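Laundry Corner: the shirts, again

Quick one this time, I'm writing this between loads and the newsletter was supposed to go out before lunch. Sorry to everybody who wrote in and is still waiting on the grease stain question. It's coming. Next issue, promise.

So. Shirts. After the last item (the one on hanging vs. folding) I got more mail than I've ever had, and nearly all of it was the same complaint. "I know how to fold a shirt. I just don't fold it." Yes. Same. The shirt comes off the line or out of the dryer, it lands on the bed, and then it's bedtime and it moves to the chair. Two days on the chair and you may as well wash it again.

Which is why I now do all my folding on the bed and not at a table. Big, flat, right height if you kneel, and you can't go to sleep until it's clear. Yamuna Raju from the Strazds building wrote to say she does the opposite, ironing board only, never the bed, becuase the mattress is too soft to get a sharp line. Fair point. If you want a sharp line, use the board. I want the shirt in the wardrobe.

What works for me, button-up shirts, long sleeve:

Clear the bed first. Everything. Phones, chargers, the hand towel, whatever came out of your pockets. I'm bad at this one.

Pull the sheet tight. A wrinkled sheet under a shirt gives you a wrinkled shirt, more or less.

Unroll the cuffs. People skip this. A rolled cuff left overnight keeps the roll, and then you've got a fat ridge in the middle of your stack.

Do up the top button, one in the middle, one near the bottom. Not all of them, life is short. Three is plenty. 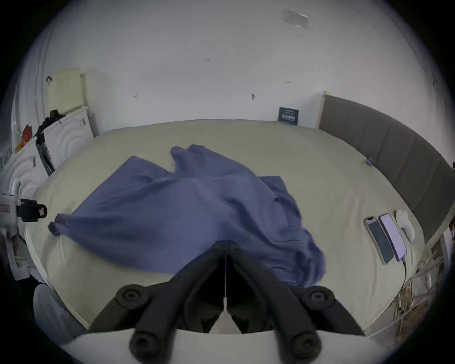
Before: cuff still rolled, collar in a bunch, phones still on the bed.

Face down next. Hold it at the shoulders and give it one good shake, then lay it with the buttons against the sheet. Smooth from the collar outward with the flat of your hand. Collar first, always. If the collar's bunched up underneath, nothing after that is going to sit right and you'll end up starting over.

Then one side in, a third of the way. Sleeve straight down along the edge. Other side in, same thing. If the sleeves are long, turn the cuff end back up so it doesn't stick out the bottom. Tail up a few inches, then fold the whole thing up to the collar. Flip it. Done. Takes me less than a minute when I'm not writing a newsletter.

If it comes out lopsided, leave it! A lopsided folded shirt is still folded. I used to redo them and that's how I ended up with the chair.

A few of you asked about fabric. Cotton is forgiving, fold it slightly warm from the dryer and press down with your hands, you can get away without an iron for work most days. Linen, don't bother, hang it. Anything slippery, roll it, it will only slide off the pile. And dark colors I fold inside out if they're going to sit on a shelf near a window. We had a navy one go pale along the fold line last September and there's no fixing that.

Where to put them. Reader question from Trollano Street: "small wardrobe, one shelf, too many shirts, help." Stand them up on their folded edge in a shallow box, like files. You see all of them at once and you can pull one without wrecking the rest. The box can be any box. Shoe boxes are a bit short for men's shirts so fold those once more. Off-season ones go in a lidded box on top of the wardrobe, with a label on the side you can read from the floor. The side, not the lid. I have labeled the lid. You can't see the lid.

Also on the subject of the top of the wardrobe, dust up there when you swap the boxes over, twice a year is ok. You don't want to know.

Small stuff:

The Fulen folding board came up again. I borrowed one. It's fine, it makes every shirt the same size and kids love it, but then you've got a folding board to store. Cardboard cut to the same shape did the same job for me.

Wrinkle spray: water in a spray bottle, tiny bit of fabric softener, shake it. Mist, smooth, hang for ten minutes. Test on the tail first, some blues spot.

Lost buttons. Tape the spare to the inside of the wardrobe door with the name of the shirt on it. "Blue, work." That's all the sewing advice I've got.

The swap table is on again, date to follow once the hall confirms. Shirts clean and FOLDED this time please, last round we had 273 items and I think most of them came in as one big knot. Hangers welcome too, the wire ones less so.

Volteo are lending us the two steam irons again, thank you. Bring your own water if you're fussy about limescale.

Send me your befores and afters, I'll print a couple. Afters especially, I'm short on thsoe. Replies to the usual address. The dryer's beeping, got to go.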